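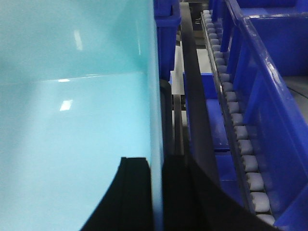
Bins, second round — February, late afternoon

Picking up where I left off before lunch, and with apologies to whoever has to read my handwriting when this gets typed up. The subject is still bins. I know I said last month that I was done thinking about bins, but the sorting bench has been getting on everybody's nerves and I had a free afternoon, so bins it is.

The light-blue one is my favorite of the lot and I would happily use it for everything. It's big, the inside is smooth, and the rim is narrow and rounded, so you can get a good hold on it without it biting into your hand. The inside is glossy too, which I like for cleaning and don't like at all for finding clear parts under the overhead lights. You get these little white glints on the floor and up the wall and your eye goes to them every time. I spent a silly amount of time this morning reaching for a washer that was a reflection. Mark Anthony says to put a sheet of gray felt in the bottom and be done with it, and he is probably right, but then the felt has to be washed, and we all remember how that went with the drawer liners.

The dark royal-blue bin has the thick lip that sticks out near the top, and it's a different animal. Nice to carry when it's full, I'll give it that. Side by side on the bench it takes up more room at the lip than you'd think from looking at the body, so I can't push the two together as snugly as I drew it in the plan. Left a gap for now. Need to redo the drawing.

Where things go, as of today:

Light blue: incoming, unsorted, anything from the Vorkside boxes.
Dark blue: checked and ready to go back on the shelf.
Cardboard tray: things I can't identify (sorry, it's filling up again).

Ran one full Vorkside box through this way, order 2151, and it took 28 minutes from tape to shelf, with one interruption for the phone. The old way was nearly 50, so I'm pleased, even if I was trying harder than usual. Seven pieces ended up in the cardboard tray, mostly those little elbow fittings with no marking on them. Karagiannis might know what they are. I'll walk them over.

Still to do:

Labels. I'd like them on the outside near the top, big enough to read from the door. The Nosix tape peels off smooth plastic after a week or two, so try the paint pen on a scrap piece first.

Ask Mark Anthony Ambrosio if the Zevside rack can come down one notch. I'm on tiptoe for the top shelf and I'm not the shortest person here.

Felt, maybe. I keep going back and forth. If anybody has an opinion, write it in the margin — I do read them.

Sweep under the bench before the next delivery.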